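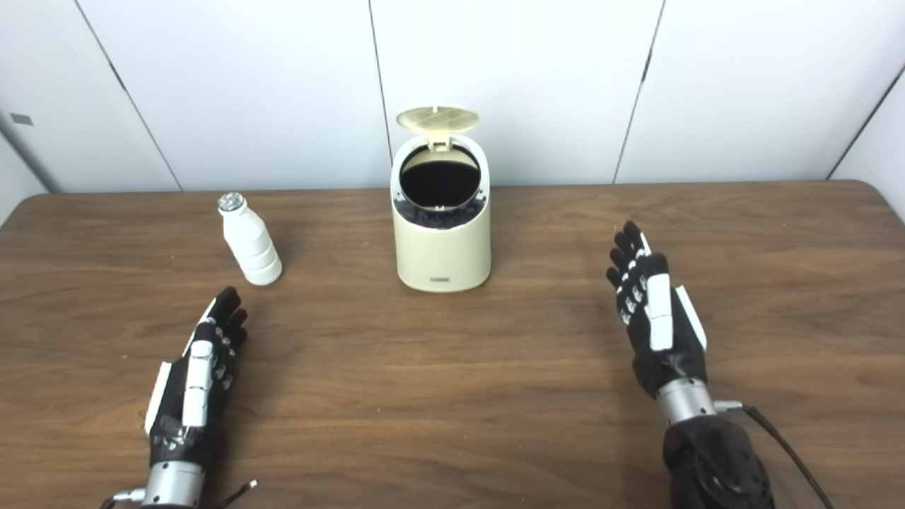

From: Austra Kairys
To: Trutgate parish history list
Date: Saturday, August 22, 2026
Subject: Re: Field names on the 34 strip

Manolis,

Thanks for sending the transcript round. I have been through it twice now against my own notes and have some answers, though not to everything you raised.

Manolis Dimitriou wrote:

> I have finished typing up the tithe schedule for the north side of
> Trutgate. There are 70 plots with a name and a good many with only a
> number. Three questions for the list:
>
> Plot 34 is down as "Zuto Piece". I can't find anything like it in the
> county volumes. Is it a misreading?
>
> The schedule gives Firach as a single holding, but the map shows a
> boundary through the middle of it. Which one do we follow?
>
> Does anyone know when the lane past the chapel was moved? The map has
> it west of the well and it is now east.
>
> I would like to get the index to Sushil before the end of the month if
> we can settle these.

On Zuto Piece, I don't think you have misread it. The clerk makes his Z with a bar through it, and you can compare the surname Zeal further down the same page. What he heard is another matter. The estate rental in the record office has "Sutton Piece otherwise Sutto" for what must be the same ground, going by the neighbours on each side. Say "Sutto" with a local accent and you are most of the way there. I would enter it as written and put Sutton Piece in the notes column with the rental as the source.

On Firach, follow the map. The schedule was drawn up from the owner's list and he held both halves, so there was no reason for the clerk to split them. The tenants were different. The lower half went with the mill until the mill closed, and the older people here still call it Mill Firach. Rajkumari Nishad has a sale notice that offers it separately, and I have asked her to scan it for you. It is folded in eight and badly torn along one crease, but the plot numbers can be read.

I can only help a little with the lane. The vestry minutes mention "turning the way by the chapel" and a payment to a man for stone, but the entry has no date of its own and falls between two January meetings whose years I could not make out. Damian Rüegg took copies of those pages in 2000, when the binding was in better order. Damian, if you are reading this, do you still have them?

A few small corrections to the transcript while I am here:

Plot 12, for "Cow Lees" read "Cow Leys". He spells it with a y everywhere else.

Plot 41, the acreage should be two acres and three roods. You have them the wrong way about.

Plot 58, the occupier is the widow and not the son. The son has plot 59.

I could not check the last sheet. My copy stops at the fold and the remarks column is missing altogether. If yours is complete, could you send me that page by itself? The whole file is too big for my connection, and the last attempt gave up almost at the end.

Sushil, would you prefer the index by plot number or by name? The south side was done by name, and I found it awkward to use beside the map, particularly with so many fields called Long Close. Plot number first with a separate list of names would suit me better, but you are the one putting the pages together.

The reference for the rental is bundle 2156, third item. It has to be ordered the day before.

Austra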